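5 min read

In Praise of the Office Table With a Cloth on It

By Christos Koutsoukos

I have worked at four companies, and I can tell you which one had the best table. It was Kesteck, second floor, next to the supply closet, and it had a tablecloth. An everyday cloth, a bit too big, bought by a woman in payroll who was tired of looking at gray. People ate there. People sat there to open mail! I have wanted one in every workplace since, and I'd like to make the case for them properly.

Offices spend a fortune on looking serious. When Solberg redid our floor the furniture bill included 83 chairs, all black, and a rug that cost $3,000 and looks like the sidewalk. You know what people talk about when they visit? The yellow-green tablecloth and the flowers.

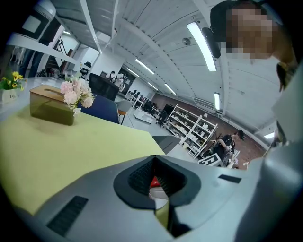
I love a strong color on a table. White cloths make everybody nervous about coffee, and dark ones look like a conference where someone is about to hand you a lanyard. Yellow-green is cheerful at eight in the morning and still cheerful at four, when the rest of the room has given up. It forgives crumbs too (mostly).

And please, put flowers on it. Artificial ones are fine! I used to be a snob about this. Then I spent a winter at Dirnholm watching a real fern die on a filing cabinet and I changed my mind completely. Fake sunflowers in a square pot, something pink beside the tissues, and you have a table that looks as if somebody expected you. Dust them in March, dust them again when you remember.

A cloth also changes what people bring. On a bare desk, lunch is a thing in a wrapper. On a cloth, out comes a plate. A real, round, white plate, with one apple beside it, and the apple suddenly looks like it matters.
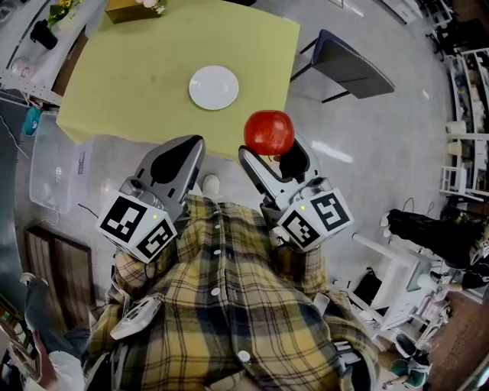 What about the mess?

My friends in facilities always ask. Yes, cloths slide. Yes, boxes end up on them, and tissues, and whatever came in with the delivery. I say let them. A table that gets used is going to collect things, and ten seconds of clearing at the end of the day is a fair price. Ours goes in the wash every 7 days and comes back a little softer each time.
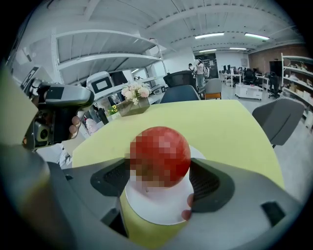 I'm fussier about the fruit. Red apples, please, the shinier the better, and whole ones, never the sad precut kind in a bag. The folks at Meven put out a bowl of thirty on Mondays and by Tuesday it looks picked over and gloomy. One apple on a plate gets eaten. Somebody sees it, wants it, takes it, and then goes and gets another for the next person, at least on our floor.

So if you have a budget line for "workplace experience," spend the first few dollars of it on a tablecloth. Get a bright one. Write and tell me what color you picked, I would really love to know.

Enjoying this column? Sign up for our newsletter and get new essays in your inbox. You can unsubscribe at any time.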